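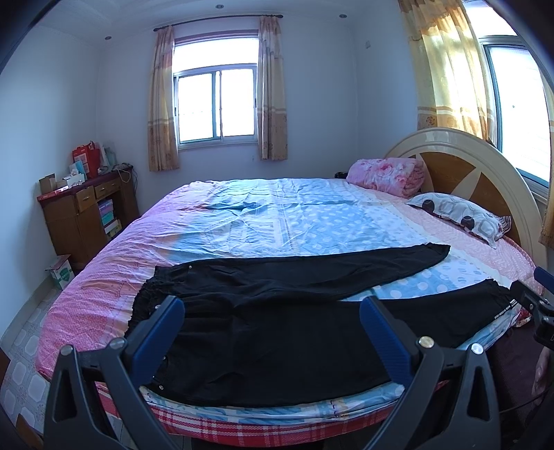
6 min read · 11 replies

Folding pants on a bed: hand-held grippers or teleop?

ghuerta
I'm collecting demos for a folding task and would like opinions before I do a lot more of them. The garment is a pair of black pants with an elastic waist, laid out flat on a made bed. One hand-held gripper in each hand. The order I've been using is: pinch the far leg at the cuff, bring it over onto the near leg, square up the waistband, then fold cuffs to waist, then once more in the same direction.

I have 85 demos so far. When I trained on them the policy did the first fold fine and then fell apart at the second one. It closes on the top leg only and drags it off the bottom one. I can see it in my own demos too if I watch closely. I get it right by feel and the recording has no feel in it.

So the question is whether to keep going by hand or switch to the Greven arms and teleop the whole thing. I have access to them in the evenings.

pesev_dulce
How long is each demo? If you are rushing the second grasp, the model gets very few samples of the part that matters.

ghuerta
27 seconds on average. The second grasp is maybe the shortest part of it, yes.

mpirzada
I would stay with the hand-held grippers. We did towels and then shirts both ways last year and the teleop data was slower to collect and worse to look at. People hover. They stop over the cloth, correct, stop again, and the policy learns to hover too. By hand you get motion that looks like somebody folding clothes.

Your problem is the second grasp. Slow down there and exaggerate it. Put the lower finger flat on the sheet, slide it under both layers, then close. Do it the same way every time even if it feels silly. If you vary the way you go in, the policy averages the ways and lands on top of the fabric.

tovar_b
Disagree with Mudassar on this one. The reason he can do it by hand is that his wrist goes places the arm won't. Sliding a finger under cloth on a mattress means getting the gripper almost flat to the bed. I tried that with hand-held demos on a sofa and then the arm could not reach the pose without its elbow going into the cushion. We threw out the lot. With teleop you find that out on the first try.

Gumaro, before you do anything else, replay a few of your trajectories on the real arm with no cloth and see how many it can follow.

mpirzada
You can check reach without collecting a single teleop demo. Run the recorded poses through the arm's kinematics at the end of each session and toss what fails. It takes less time than coffee.

tovar_b
It catches reach. It doesn't catch the mattress. A bed gives under the gripper and your hand compensates for that and the arm doesn't. Hand-held demos on soft surfaces look cleaner than they are.

mpirzada
The mattress gives way for both. If anything a soft surface is more forgiving when the arm comes in low. On a hard table I'd worry about it.

ghuerta
I ran the reach check on Braulio's suggestion. 17 of the 85 fail. All but a couple are at the far leg, where I lean over and the wrist rolls outward. So not the second grasp, which surprised me. Those poses are all reachable, at least on paper.

declan_nm
Coming at it from the labeling side. I looked at the picture at the top and my first thought was contrast. Black pants are good against that sheet, the outline is very clear, and the blue with white dots between the legs gives you a nice edge to aim at. But once you fold black onto black, you lose it. There's no visible line between the top leg and the bottom leg. Of course it picks up one layer. It can't see that there are two.

Try the same fold with lighter pants, or pants where the inside is a different shade. If the second grasp gets better, your demos were okay and it's a camera problem.

pesev_dulce
Agree with Declan, with one addition. The waistband end is easier to read than the cuffs. It's gathered and bunchy, it has a ruffled edge, and the studs near it catch light. If you can, make the second grasp at the waist end and fold waist to cuffs. The layers there are thicker and the finger pads have something to hold.

On the Brerninow setup we changed nothing except which end we started from and stopped getting single-layer grabs on sweatpants. Different fabric, so take it for what it is.

ghuerta
I've been starting at the cuffs because my mother folds that way. Happy to change it.

tovar_b
Also think about those windows. Both of them are blown out to white in the picture. If you collect at noon and test at 7 pm with the ceiling lights, you have changed the task. Either close the curtains or collect at both times on purpose.

mpirzada
On purpose, please. I wouldn't close anything. The whole advantage of hand-held is that you can carry it into real bedrooms with stuff on the desk and patterned bedding. If you close the curtains and clear the room you may as well be in a lab with the arm.

tovar_b
He has one pair of pants and one bed. Get it working once, then add variety. I've seen people go wide at 85 demos and end up with something that folds nothing anywhere.

mpirzada
And I've seen people get it working once and find it was only ever going to work once. We won't agree on this.

declan_nm
Can I ask how you start each demo? Are the pants always laid the same way, waist to the left?

ghuerta
Waist left, legs to the right, toward the pillow. I shift them a bit and I don't smooth out all the wrinkles. Sometimes I leave the legs closer together.

declan_nm
Keep that for now. But if you switch to grabbing the waist end, collect those as a separate set. Don't mix cuff-first and waist-first in the same training run. We did that by accident with Matei and it would start toward one end, stop, and go to the other.

ghuerta
Update for anyone following. I dropped the 17 that failed the check and kept the rest aside. Collected 44 new ones, all waist first on the second fold, with the slow slide under both layers the way Mudassar described. Moved myself closer to the far side so I don't roll my wrist. Mornings and evenings, curtains left alone.

Trained on only the 44. It takes both layers more often than it misses now. It still misses when the legs aren't lined up after the first fold, because then the near edge is a single layer and it goes for the edge no matter what. I didn't show it what to do in that case. I always fixed the legs before going on, without thinking about it.

pesev_dulce
Then that's your next set. Leave the legs crooked on purpose after fold one and demo only the fix. Start recording with the pants already half folded. You don't need the whole sequence each time.

tovar_b
This is where I'd use the Greven arms. Let the policy run, and when it leaves the legs crooked, take over by remote and correct it. You get the arm's own mistakes in the data and not the ones you imagine it makes.

mpirzada
For corrections, fine. I'll give you that one.

ghuerta
Will try both and post. Does anyone know if the Greven remote handover keeps the gripper closed when you take control? Last time I used it the fingers opened and dropped everything.

tovar_b
There's a hold setting in the handover menu. It's off by default. Turn it on before you enable the arm, it doesn't apply if you change it after.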